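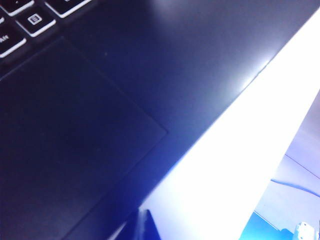
Clalar 884 laptop cleaning kit, tested on a dark laptop

Review by Genowefa Głowacki
January 2025

The Clalar 884 is a cleaning kit for laptops and monitors. It comes in a zip pouch and contains a 50 ml pump bottle of fluid, two microfiber cloths, a flat brush, a rubber blower bulb and a pack of 11 foam swabs. I bought mine from Wornerbridge at full price. It replaced a Tomaszewski cloth and a bottle of store-brand fluid that I had used for several years, and most of the comparisons in this review are with those two.

I used the kit on a Hasee laptop with a navy base and on the black external monitor that stands behind it. Dark matte surfaces are a fair test for this type of product. Skin oil changes the sheen of the palm rest long before it can be felt, and pale dust shows on the touchpad at once. A white or silver machine will hide most of what I describe below, and owners of those can probably get by with less.

Contents and build

The pouch is slightly too small. Everything fits when new, but once a cloth has been unfolded and folded again by hand the zipper catches on it. The blower bulb takes up nearly half of the space. I now keep the bulb in a drawer and the remaining parts in the pouch.

The pump bottle has a locking collar that turns a quarter turn. It did not leak when stored on its side. Each press gives a fine mist with a wide spread, too wide to aim at a single key row, and the instructions correctly say to spray the cloth and leave the machine alone. One press is enough for a palm rest. Two presses are needed for a display, and three left the cloth damp enough to streak.

The cloths differ. The gray one has a short looped pile and is meant for the deck and lid. The blue one is flat-woven with a heat-cut edge and is meant for glass and matte panels. They are the same size, so a label would have helped, but the color difference is sufficient in practice.

The brush is the weakest part. The bristles are soft enough for plastic, but they are set in a wide handle that blocks the view of the keys being brushed. Two bristles came out during the first session. None have come out after that.

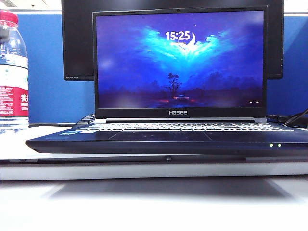

Display and bezel

I let the machine sit at the lock screen while inspecting the panel, then shut it down before wiping. A dark blue wallpaper is useful for finding lint. It is less useful for finding fingerprints, which are easier to see with the panel off and a lamp held low at one side.

With the flat-woven cloth and two presses of fluid, the panel came clean in one pass from top to bottom and a second pass with the dry half of the cloth. There was no haze at an angle. The old Tomaszewski cloth needed three dry passes for the same result and left lint along the lower edge, where the glass or film meets the frame on most laptops. The Clalar cloth left a little lint there too, and a swab removed it.

The white lettering on the chin was not affected by the fluid. I would still avoid scrubbing printed logos on any machine. The small ring of grease that tends to form near a webcam, from people opening the lid by its top edge, came off with a dry swab.

The external monitor took more fluid because of its area. I used four presses over two passes. A single 50 ml bottle is therefore fine for a laptop and rather small for someone with two large panels. Refills are sold separately.

Keyboard

The recommended order is blower, brush, swab. I agree with the first and last steps. The blower bulb moves loose crumbs well if the laptop is tilted, and it has a narrow tip that reaches between rows. The brush adds little after it.

Light-rimmed black keys are unforgiving – any residue on the rounded corners breaks up the bright edge. The foam swabs are the right width for these gaps. They are firm, they do not shed, and one swab with a small amount of fluid covered the right-hand cluster including the menu key. I had used Filtetti swabs before this. The Filtetti heads are softer and tend to fold over in a narrow gap, although they cost less per pack.

The swabs are described as washable. I rinsed two of them under the tap and let them dry overnight. One was fine. The head of the other had begun to turn on its stick, and I threw it away.

Palm rest and touchpad

The looped cloth performed best here. One press, circular strokes on the palm rest, then straight strokes along the long side of the touchpad. The recessed outline of the pad collects dust, and the cloth is too thick to reach into it. A swab drawn once around the outline takes care of that.

The fluid evaporates evenly and leaves no slick feel. With my previous fluid the pointer would skip for a minute or so after cleaning, and I did not see this with the Clalar. The smell is faint and gone by the time the cloth is put away.

Areas with stickers need care. Wiping toward the edge of a sticker will lift it sooner or later, so I wiped outward from the middle of each one and kept the cloth nearly dry. The edges stayed down. Old adhesive residue is another matter, as the fluid has no effect on it and the leaflet does not claim otherwise.

The front edge is easy to forget. It picks up more oil than the palm rest and it is where strong light falls on my desk, so smears show. The gray cloth folded in four fits over the edge and cleans the top and front faces together. 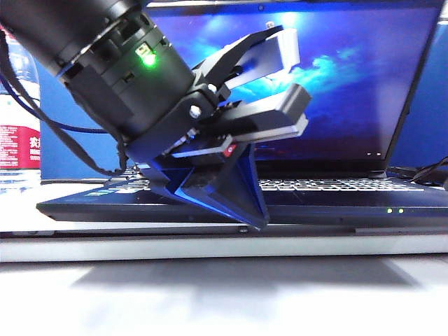
The same folded cloth also works on the lid and along the hinge strip, where dust packs into the corners. I finish the hinge with the blower and open and close the lid once to bring out whatever is left.

Durability and running cost

The leaflet gives the cloths a life of 1000 wipes, with no definition of a wipe and no washing interval. I washed both by hand in plain soap. The blue cloth came back unchanged. The gray one lost some loose fiber in the first wash and should be washed before it is used on anything dark.

At one full cleaning a week I expect the fluid to last until April. The swabs will run out earlier. Wornerbridge sells them only together with the fluid, so anyone who uses swabs faster than fluid will end up with spare bottles.

Ratings

Fluid: very good
Flat-woven cloth: very good
Looped cloth: good after the first wash
Swabs: good
Blower bulb: good, bulky
Brush: poor
Pouch: fair

I will buy the refill when this bottle is finished. I would pay slightly less for a version without the brush, and the old Tomaszewski cloth has been moved to the kitchen.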